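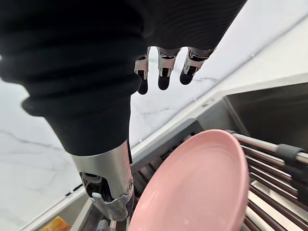 **Who can ask for information about a case before the Hostham court?**

Any member of the public may ask for the date, time and courtroom of a hearing. The registry will also confirm the name of the accused and the charges, unless a judge has ordered that they be withheld. Requests may be made at the Hostham counter, by telephone or in writing.

**I saw a report that someone has been charged. Does that mean they have been found guilty?**

No. A charge is an allegation that must be proven in court. Every accused person is presumed innocent until a judge or jury has reached a verdict, and registry staff will not comment on the strength of any case.

**What happens at a first appearance?**

A first appearance is usually short. The charge is read, the court confirms whether the accused has a lawyer, and a date is set for the next step. Bail may be dealt with on the same day or put over. Witnesses are not normally required to attend.

**What does "remanded in custody" mean?**

It means that the accused person will be held until the next court date. Persons remanded from Hostham are ordinarily held at the Dranlow centre. Enquiries about visits and property should be directed to Dranlow, as the registry holds no records on either matter.

**May I sit in the public gallery?**

Most hearings are open. The gallery in the main courtroom seats 22, and places cannot be reserved. Family members of the deceased or injured person may ask the court officer for a seat before the doors open. Visitors under the age of 13 are admitted only with the permission of the presiding judge.

Phones must be switched off. Recording is an offence and may result in removal from the building.

**Why was a name left out of the hearing list?**

The court may have made a publication ban. Bans are common where a young person is involved, or where naming one person would identify another. A ban applies to social media posts in the same way as it applies to newspapers and broadcasters.

**I witnessed an incident but have not spoken to police. Whom should I contact?**

Please contact the police directly. The registry cannot take statements or pass on information about an investigation. If you have already received a summons, bring it with you on the date shown, together with photo identification.

**Is there help for victims and their families?**

The Moser Support Office, on the ground floor, offers court accompaniment, a private waiting room and help with victim impact statements. There is no fee. A referral is not needed, and the service is available whether or not a charge has been laid.

**How do I obtain a copy of a judgment?**

Complete the request form and return it to the Hovden records office, where closed files are kept. Judgments of more than 170 pages are supplied in electronic form only. Requests received in the second half of December are processed after the holiday closure.

**Whom do I contact if my question is not answered here?**

Write to Verena Eder, Registrar, at the Hostham courthouse. Please quote the file number if you have it. The registry cannot give legal advice.

Last updated: January 1, 2026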